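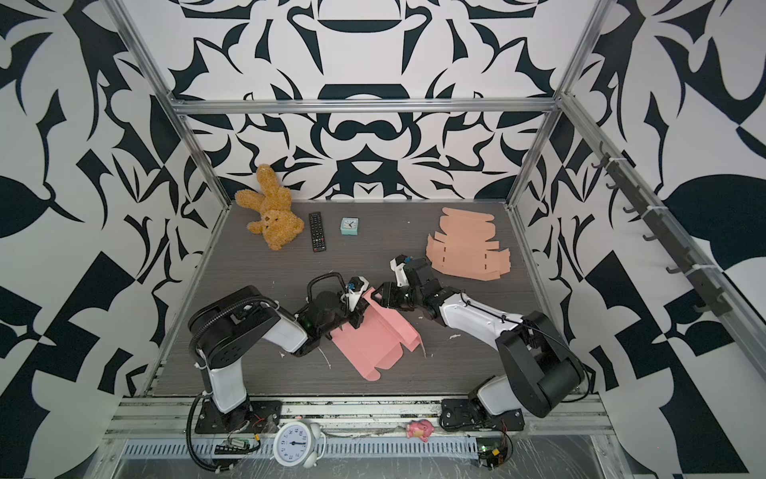 Ro-un Yeo
提问者 / 门诊运营主管

小诊所预约爽约太多，到底该收定金、超额放号，还是先改提醒？

我在一家社区诊所管运营，诊所在 Trurnden，规模很小，两位全科医生，一位护士，前台两个人轮班。没有住院，也没有检验室，血样送到外面做。病人以慢病复诊为主，其余是感冒发烧、小孩打疫苗前的检查、体检报告解读这一类。

问题是爽约。今年上半年我把预约系统里的记录导出来，总共3419个预约，其中605个病人没来，也没有提前取消。算下来是17.7%。当天早上打电话取消的没有算在里面，那部分我单独记了，前台有时候能补上人，有时候补不上。

这605个里面，我大致看了一下分布：

复诊的比初诊的多，这个和我原来想的相反。我一直以为初诊病人没有和医生建立关系，更容易不来。
提前很久约的比当周约的多得多。慢病复诊我们习惯在病人离开的时候就把下一次约好，有的隔三个月。
下午最后两个时段特别高。
70岁以上的病人反而很少爽约，有几位还会提早一个小时到，在候诊区坐着。

我们的收入是按次结算的，没有人来就没有收入，医生的工资照付。老板的意见是收定金，来了就抵诊费，不来就不退。一位医生反对，她说慢病病人里有一部分本来就不太愿意来，再收一笔钱，他们就干脆不约了，药吃完了也不来。另一位医生的意见是超额放号，每个下午多放几个，反正总有人不来。前台两位都反对超额放号，理由是万一都来了，挨骂的是她们。

目前用的预约系统是 Kirirance，基础版。它可以自动发一条短信提醒，时间固定在就诊前一天的晚上，内容改不了，也不能让病人直接回复。升级到高一档的版本可以设置多条提醒，病人可以回复确认或者取消，费用按号源数量算，对我们来说不便宜，但也没有贵到不能考虑。

我想问的是：

一、如果只能先做一件事，应该先做哪一件？
二、有没有人在小诊所真的收过定金，病人的反应怎么样，退款怎么处理？
三、超额放号有没有比较稳妥的算法？网上能找到的文章都是讲大医院的，门诊一天几百个号，我们一天没有多少，平均数好像用不上。

另外我也看过几本讲医疗服务改革的商业书，里面的大道理我都同意，比如要从病人要完成的事情出发去设计流程，但是合上书以后不知道第二天早上该让前台做什么。所以希望回答尽量具体一点。

补充一：有人在评论里问是不是因为候诊时间太长。我们有签到时间和进诊室时间，上午会拖，下午基本准时。爽约高的是下午，所以我认为关系不大。

补充二：有人问有没有区分“忘了”和“不想来”。没有，系统里只有一个“未到”状态。

回答

回答者：晚班分诊台
获得认可的回答

我在 Brudato 的门诊做过几年排班，后来去了一家比你们还小的诊所。两边都处理过爽约，办法差别很大。我按你的三个问题来答，中间会插一些你没有问但是我觉得得先弄清楚的东西。

先说结论：先改提醒，同时缩短预约的提前量。定金放到最后，而且很可能用不上。超额放号可以做，但是不要按平均数做。

你给的数据里最有用的一条是提前很久约的爽约多。三个月以后的下午四点，病人在离开诊室的时候随口答应，他自己也不知道那天有没有空。这种预约占着号，想来的人约不进去，到了那天又空着。你可以先做一张很简单的表，横向是提前多久约的，按一周以内、一周到一个月、一个月以上分三列，纵向是到了、未到、提前取消。不用做得更细，小诊所的数据切细了每一格里没有几个人，看着有规律，下个月就没有了。

如果表做出来第三列确实明显高，那么复诊的约法就要改。我们后来的做法是这样：病人离开的时候不给具体时间，只登记一个“应复诊月份”，比如12月。到了那个月的前两周，前台打电话或者发消息，让他在最近的几天里挑一个时间。系统里如果没有这个功能，用一张共享表格就可以，四列，姓名、电话、应复诊月份、联系结果。

这个做法的代价要讲清楚。前台每个月多一批电话，刚开始会手忙脚乱。还有一部分人联系不上，要有人负责跟到底，否则慢病病人就漏掉了，这比爽约严重。我们规定联系三次没有结果就转给医生，医生看一眼用药情况，决定要不要再追。高血压药快断了的，护士会再打一次。
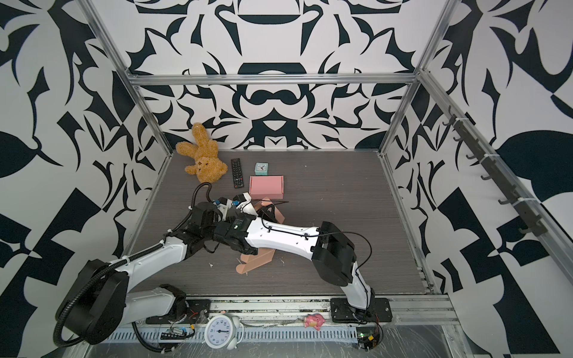 再说提醒。前一天晚上发一条短信，对忘了的人有用，对你们诊所的用处有限。病人晚上八点收到，发现明天有事，他要第二天早上等你们上班才能打电话取消，很多人就算了。等他真的打来，你们也来不及补人。

所以提醒的时间要往前挪，并且一定要让病人能当场取消。我建议两条：提前三天一条，写清楚日期、时间、哪位医生，以及怎么改期；就诊当天早上再一条，只写时间和地址。第一条是给你们留出补号的时间，第二条是给忘了的人。

Kirirance 我没有用过，按你说的，基础版不能回复。那在升级之前你们可以先手工试一个月，不要全做，只做下午最后两个时段。前台每天下午空一点的时候，给三天后的最后两个时段打电话。用固定的话术，下面这段是我们当时用的，你可以改：

“您好，这里是某某诊所。您约了三天后下午四点半看某医生，跟您确认一下时间合不合适。不合适的话我现在就帮您改，合适的话就给您保留。”

要点是把改期放在前面说。很多病人不好意思取消，你先讲可以改，他就讲真话了。另外不要问“您会来吗”，问了都说会。

手工试一个月以后你手里就有了两样东西：一是下午最后两个时段的爽约有没有降，二是病人不来的原因。第二样你现在完全没有。建议在 Kirirance 的备注里写，或者另外开一张表，原因只设四种：忘了、时间冲突、身体好了觉得不用来、其他。前台在未到的第二天打一个回访，语气要轻，目的是重新约，顺便问一句。

如果结果里忘了的占大头，升级系统就值。如果时间冲突占大头，多发几条提醒用处不大，得让改期更方便，下午的时段本身也可以重新排。如果身体好了觉得不用来占大头，那是诊室里的事，医生在病人离开之前要讲明白下次来做什么。“三个月后复诊”这句话对病人没有内容，“三个月后来验一次糖化血红蛋白，看现在的药量够不够”就有。

然后是定金。我在 Brudato 的时候试过，范围是牙科和几个自费项目，全科没有做。牙科的效果可以，因为一次占一个小时，病人能理解。退款规则写得越简单越好，我们是提前一天取消全退，当天取消或者不来就转到下一次用，不没收。没收的那种我们开头试过，纠纷太多，前台每天都在吵架，退的钱最后也差不多都退出去了。

你们那位反对收定金的医生讲得有道理，我站她那边。慢病病人断药的后果，诊所不一定马上看得到，但是会有。而且你们爽约里复诊占多数，定金恰好落在这批人身上。真要收，我建议只对同一年里多次未到的人收，并且由系统自动提示，不要让前台凭印象决定，凭印象一定会出现对谁严对谁松的问题。收之前问一下当地主管部门和你们的结算方，有的地方、有的支付方式不允许在诊费之外预收，这个我不了解 Trurnden 的规定，不能替你判断。

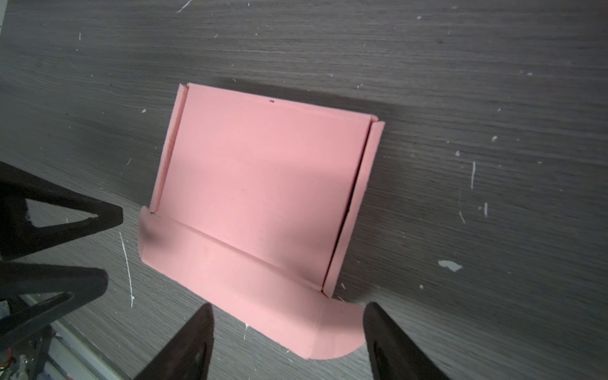
还有一种比定金温和的办法，是限制约法。比如多次未到的病人，以后只能约当天或者第二天的号，不能提前占。这个我们用了很久，没有什么人投诉，因为他还是能看上病。规则要写在预约确认里，别等到他打电话来才告诉他。

最后是超额放号。你说得对，大医院的平均数你用不上。3419个里有605个没来，平均17.7%，看上去每六个号可以多放一个，但是落到某一个下午，可能一个都没有空，也可能空三个。都来的那一天，医生加班，病人等很久，等很久的病人下次更容易不来，等于自己给自己制造爽约。

我们的做法是不按总数放，按人放。看具体那个时段约的是谁。如果同一个时段前后两个病人都是一个月以前约的、以前有过未到记录、三天前的提醒也没有确认，那么在这两个人中间加一个号。只加一个，而且加的号给短时间能看完的内容，比如看化验单、开常用药。三个条件缺一个就不加。这样算下来一周加不了几个，但是前台心里有底，出问题的次数少。

加号的时间也有讲究。不要加在最后一个时段，加在倒数第三个左右，万一都来了，后面还有时间消化。最后一个时段超了就只能加班。

除此以外，比超额放号更省心的是候补名单。有人打电话来说想早一点看，你们没有号，前台把他的电话留下，写清楚多久能赶到。有人取消，就按名单打。社区诊所的病人住得近，二十分钟能到的不少。你说当天早上取消的那部分有时候补得上有时候补不上，我猜就是没有固定的名单，全靠前台记得谁打过电话。

顺序上，我会这么排：

第一个月，做那张提前量的表，建候补名单，下午最后两个时段手工提醒，未到的回访并登记原因。
第二个月，复诊改成登记月份，先从一位医生开始，另一位不变，可以对比。
第三个月，看原因分布，决定要不要升级 Kirirance。
再往后才考虑加号和对多次未到者的限制。

不要一起上。几样东西同一个月开始，降了你也不知道是哪一样的功劳，前台也受不了。

对比的时候注意一点，两位医生的病人本来就不一样，所以要拿每位医生和自己以前比，不要直接拿甲和乙比。还有季节，冬天感冒多，临时来的多，爽约率自然会低，别把这个算成改革的成绩。

回答者：河对岸

收定金最快。我姐夫的推拿店就是这么做的，收了以后基本没有人放鸽子。你们也不用收多，让他心疼一下就行。医生讲的那些都是理论，真需要看病的人不会因为一点定金就不来。

短信没有用，我自己从来不看短信。

这条回答下面的评论：

晚班分诊台：推拿店和看慢病的诊所不太一样，推拿病人不来没有健康上的后果。不过你讲的短信不看是个实际问题，提醒最好让病人自己选方式，建档的时候问一句就行。

河对岸：反正钱最管用。

Ro-un Yeo：谢谢。我们有一部分病人是别人替他付费的，定金由谁出就很麻烦，所以才犹豫。
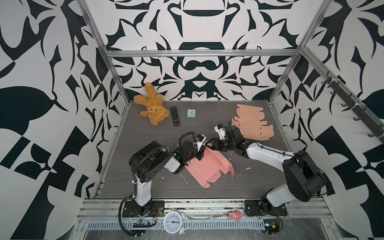
分类：门诊管理 / 预约与排班

回答者：键盘边上的药瓶

上面第一个回答已经很全，我补几点数据上的，免得你导出来的数字用错。

第一，先看“未到”是谁点的。很多小诊所的系统，病人来了前台忘记签到，过了当天系统自动标成未到。我帮两家诊所核对过，办法是拿未到的名单去对当天的收费记录，有收费的就是来过。你那605个里面先对一遍，哪怕只对一个月的，也能知道大概掺了多少水。下午最后两个时段特别高，很可能有一部分就是这个原因，那时候前台在结账、交班，病人直接进诊室了。你可以找换班那几天的记录单独看。

第二，同一个人要合并看。605个未到，不等于605个人。把名单按病人编号排一下序，通常会有一小部分人占了很多次。如果是这样，针对这些人逐个打电话就能解决一块，不用给所有人改规则。如果很分散，那就是流程的问题。

第三，重复预约。有的病人在电话里约了一次，自己在网上又约了一次，来了一次，另外一个就成了未到。按病人编号和相邻日期筛一下就能看到。这种应该从分子和分母里都去掉。

第四，改期怎么记。Kirirance 里改期是覆盖原来的预约，还是生成一个新的，要确认。如果是生成新的，而前台没有把旧的取消，也会变成未到。这个问一下他们的客服，或者自己建一个测试病人试一下就知道。

第五，电话号码。提醒发不出去的号码，系统一般不会主动告诉你。找一下有没有发送失败的记录，基础版如果看不到，就让前台在病人来签到的时候核对一遍手机号，坚持一个季度，基本能更新完。老人留的常常是子女的号码，子女换了号不会想到告诉诊所。你说70岁以上的很少爽约，那这一项主要查中年病人。

第六，关于复诊比初诊多，要看比例，不要看个数。你写的是“复诊的比初诊的多”，如果是个数，那没有意义，因为你们本来复诊就多。要用复诊未到除以复诊预约，初诊也一样，再比。这一条请你回去核对一下，它会影响你到底应该把力气放在哪边。

算完这几项，17.7%这个数可能会变。变小了也不要觉得白忙，至少不会为了一个记录错误去升级系统。

系统费用怎么算值不值，我的算法很土：一个空号损失多少诊费，乘以你预计每个月能少空几个，和升级多出来的月费比。预计的数取保守一点，按手工试的那个月的结果再打个对折。打完折还划算就升级。另外合同看清楚号源数量是按放出来的算还是按约出去的算，你如果以后要加号，这两种算法差得不少。

提问者回复

Ro-un Yeo：两位讲得都很有用，先回几点。

收费记录我今天对了最近一个月的，确实有来过但是标成未到的，集中在交班前后。已经跟前台讲了，交班之前先把签到列表过一遍，没有签到的往诊室里问一声。全部半年的还没有对完。

复诊和初诊那一条我写得不严谨，当时看的就是个数。按比例重新算了一个月，两边差别很小，所以那一条请大家忽略。

提前量的表做出来了，一个月以上的那一列最高，和第一个回答估计的一样。那位反对定金的医生愿意先试登记月份的办法，从她的病人开始。老板同意把定金的事往后放，条件是每个月给他看一次数字。

候补名单今天开始用了，就是一张纸夹在前台电话旁边，等看看够不够用再搬到表格里。

还有一个问题，登记月份以后，病人自己在网上提前约怎么办？要不要把网上能约的范围也缩短？

晚班分诊台：要缩短，不然等于开了一个后门，他们还是会约到三个月以后。我们网上只放四周以内的。有特殊情况的，比如要请假陪老人来的家属，让前台手工约，备注里写原因。缩之前在预约页面上先挂两周通知，不然第一天电话会很多。

Ro-un Yeo：明白，四周我们也先这么设。通知这两天写好挂上去。

键盘边上的药瓶：导出旧数据之前先备份一份，缩短范围的时候有的系统会把超出范围的已有预约也隐藏掉，问清楚再改。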